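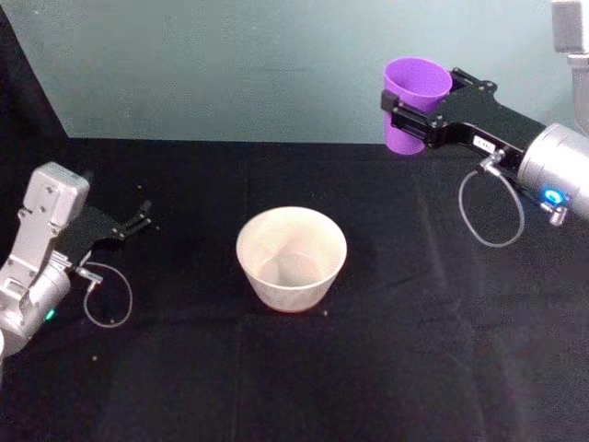 Home | Questions | Unanswered | Tags | Members | Log in

Two arms, cup stacking: cable loop on gripper makes the wrist go off position?

Posted 6/18/22 by Tươi Ung in Home Builds

Hello everyone. English is my second language, so please ask me if something is not clear.

I build a cup stacking cell in our shared workshop. It has two arms, one on each side of a table with black cloth, and each arm has a parallel gripper. The task is simple to say. The right arm must take the purple cup, carry it over the white cup and let it down inside. The left arm has to steady the white cup during this time.

The controller is a Drenent board that I bought second hand. The planning program is Muvo, and I run it on an old computer from 2010. I do not think the computer is the problem, but I mention it.

My problem is with the gripper cables. On both arms the cable leaves the connector and hangs down in a loop. When the wrist is in the carrying position, everything is fine. When I turn the wrist to come down over the white cup, the purple cup arrives a little to the side. It touches the rim of the white cup and pushes it away over the cloth. The error is always to the same side, and it becomes bigger if I turn the wrist more.

I already did these things:
- calibrated the right arm again, 2 times
- tightened the screws between gripper and wrist
- lowered the speed in Muvo to the slowest setting

After the calibration it was good for one evening and then the error came back. In the log I find warning 2159, "joint load above expected". The manual has only one line for this warning and it does not say which joint.

Should I tie the cable close to the arm? I am afraid that it will be too short when the wrist turns fully. Or is the loop innocent and I must look in another place? Also, is it a bad idea to use thin plastic cups for learning this?

3 answers

Answer from drakos_bench (accepted)

Your loop can be part of it, but I would not cut or tie anything yet. First make a test without the cup. Send the wrist to the final position over the white cup and put a mark on a piece of tape under the fingers. Then hold the loop up with your hand, lightly, with the emergency stop in the other hand, and send the same move again. If the mark moves, the cable is pulling. If the mark stays, leave the cable alone.

If it is the cable, do not tie it at the connector. Leave the loop free there and fix it further back on the arm with a soft strap. Turn the wrist by hand to both ends, power off, before you close the strap. You need some slack at the worst end.

If it is not the cable, look at the tool offset. You wrote that the error grows when you turn the wrist, and a wrong offset does exactly this. In Muvo the offset is saved per profile, and loading a different profile brings back the old numbers. I lost a weekend to this. It would also explain why it was good one evening and bad later. Warning 2159 I have seen with a wrong payload value, so check that on the same page.

Answer from Kumora fan

I had the same, bought a Kumora gripper with the cable inside, no more problem. Expensive.

Answer from piet_w

About the cups: thin ones are hard because the fingers press them oval, and then an oval cup goes badly into a round one. Close the gripper only until the cup does not slip. I hold mine lower on the body so the rim keeps its shape. Your cloth also lets the bottom cup slide, so a rubber mat under it could help while you are testing.

Comments

Tươi Ung: Thank you all. I did the tape test and the mark did not move. Then I opened the profile page and the offset was the old one, with a difference of 3 mm. I corrected it and the purple cup goes in now, most times. The warning is still there. I will check the payload on Monday.

drakos_bench: Good. Save the profile under a new name or it will come back.

piet_w: Does the left arm do anything useful, or can you stack without it?

Tươi Ung: Without it the white cup moves a little when the other one touches. I will try your mat.

mellow_gears: same warning here but with a different board, did anybody find the full list of codes?

Previous question | Next question | Back to top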